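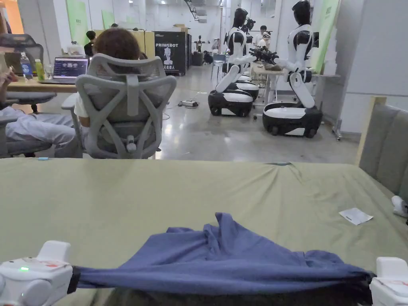

Chapter 7
Why Cloth Wrinkles, Stretches and Hangs the Way It Does

I ruined a perfectly good shirt the summer I started working in fabric testing, and I still think about it when I sit down to teach this chapter. I'd cut the pieces with the grain running the wrong way (I was in a hurry, it was late, and the pattern marks looked optional to me). By the third wash the side seams had crept around to the front and I looked like I'd been wrung out!

So let's start with grain. Woven cloth has two sets of yarns. The warp runs the length of the loom and the weft goes back and forth across it. Pull along either one and you won't get much give. Pull on the diagonal — the bias — and the little squares between the yarns lean over into diamonds, and the whole thing gets longer and skinnier. Try it with a cotton napkin before you read on.

Knits are another animal. They're made of loops, and loops can change shape a lot before the yarn itself has to stretch. My old lab partner Bereket Tufa used to hang knit strips from a rail with small weights and go to lunch, and I've borrowed his method for Exercise 7.2.

We'll work with two fabrics all the way through: Wollia, a plain weave weighing 194 grams per square meter, and Lemma, a lighter jersey. Keep your swatches from Chapter 6, you'll need them again in Section 7.3.

Words to know: warp, weft, bias, drape, recovery, crease angle

7.1 Finding the grain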